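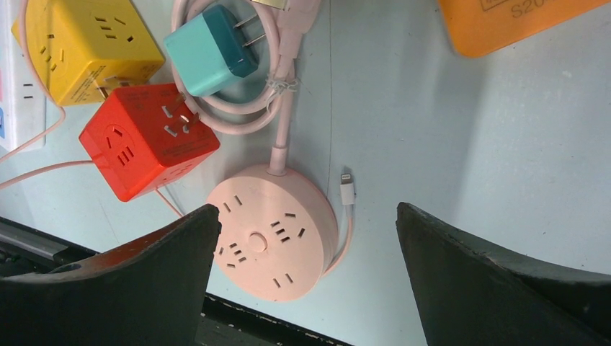
1. What the project was

For our popular fiction module each of us had to plan a short detective story, write the first chapters and report on how it went. Mine is called The Kevwood Inheritance. It is set in a country hotel in the week after its owner, old Mr Barta, is found dead in the boiler room. The finished part runs to 2343 words over four chapters.

2. Planning

I started from the ending and worked backwards. The killer is the night porter, Galtau, who has been altering the guest book. I wrote 14 index cards, one for each clue or false clue, and moved them between chapters until the reader had a fair chance of spotting the guest book before the detective does. Two cards were dropped. One was a missing glove, which I had used in an earlier story.

3. Voice

The first draft was told by the detective, Inspector Avach. My tutor, Ernő Csonka, said she gave away too much because the reader could hear her thinking. I rewrote it from the point of view of the hotel cook, who sees people come and go but only hears half of what they say. This took longer than the first draft. Chapter 3 still has a few lines that sound like the inspector.

4. Readers

I read chapters 1 and 2 to the writing group on Thursday, April 25, 2019. Most of them suspected the nephew, as intended. One guessed Galtau straight away from his name, so I may change it. Several asked for more about the hotel and less about the will.

5. What is left to do

The interview in chapter 4 is too long and needs cutting by a page. I also have to decide when the cook finds the second guest book. I plan to finish the remaining chapters by October.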